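Doors, doors and more doors

It is April and our club at the college in Nernville has finally decided what to do for the spring project. Last year we made a line follower and it was fine, but everybody was a little tired of tape on the floor. So now we work in simulation, with a robot that has two arms, and the task is to go through doors. I wanted to write down how it goes, mainly so that I remember it in the summer, when I must write the report.

The project is called Lindance. The name was chosen by vote before I joined, and I did not find anyone who can explain it to me. We use a house generator which we call Fonow. You give it a seed number and it builds the rooms, puts in the doors and chooses the colors and the furniture. The colors are often terrible. Our favorite seed is 1242, and when we say "the red house" in the meetings, everyone knows which one it is.

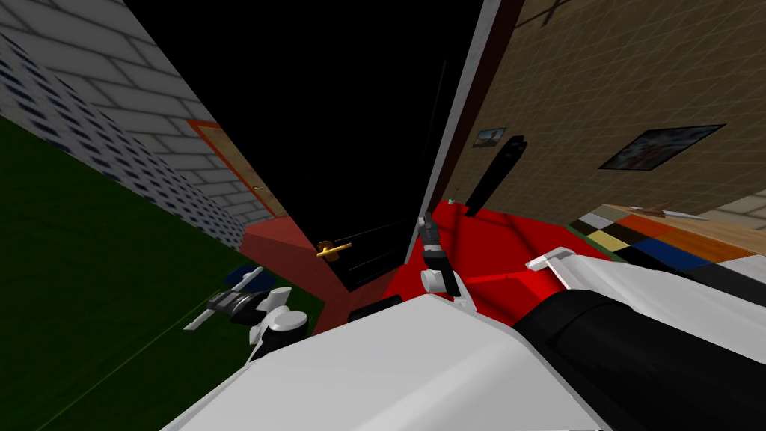

My part is the handles. At home I never thought about a door handle, but for a gripper with two fingers it is a serious question. A lever is kind to you. You can put one finger on it, push down, and the rest is a matter of moving the arm back along a curve. A round knob must be held and turned, and the fingers slip if the grip is only a little off center. In my first version I wrote one motion for both types, and I was very proud of it for one evening. Then I ran it on 5 houses and it worked in 2 of them.

After that I separated the code. First there is a small check that decides lever or knob, and then there are two different motions. It is longer and not so elegant, but I can read it the next morning, and this matters to me more than before.

The second difficulty is what to do when the door is already open. I had assumed that an open door is the easy case. But the robot has wide shoulders, and a door that stands half open takes away much of the space. If the arms are stretched forward, one of them can push the door by accident, and then the whole plan is wrong. We argued for a long time whether to fold the arms before going through. I was for folding. The other half of the group says it costs too many steps, and they have a point, but I have not changed my opinion yet.

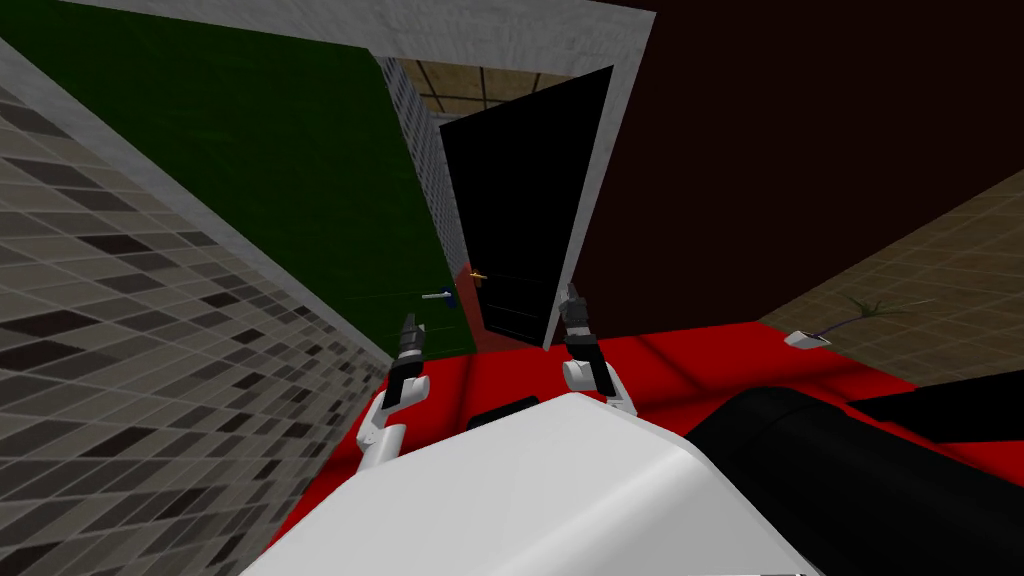

Both grippers open, in front of the black door with the brass-colored knob.

The tilt of the view was hard for me in the beginning. When I check a run, I look at the pictures from the robot's side, and the walls go in all directions. For the first week I turned my head like a bird. Now I do it less - I look for the floor first, then the edge of the door, and the rest comes by itself.

We save each run as a folder with the settings and a short note. At this moment there are 255 folders, and many notes say only "again" or "why". I asked the others to write at least one full sentence. I must admit that some of the worst notes are mine.

Next month we show the project in the Brynjólfsdóttir room, the big one on the ground floor with the good projector. Before that I want to finish the knob motion and to clean the check for lever or knob, which still makes mistakes when the handle is seen from a sharp angle. If you have done something similar with two-finger grippers, please leave a comment. I am especially interested in how you decide where to put the fingers on a round knob.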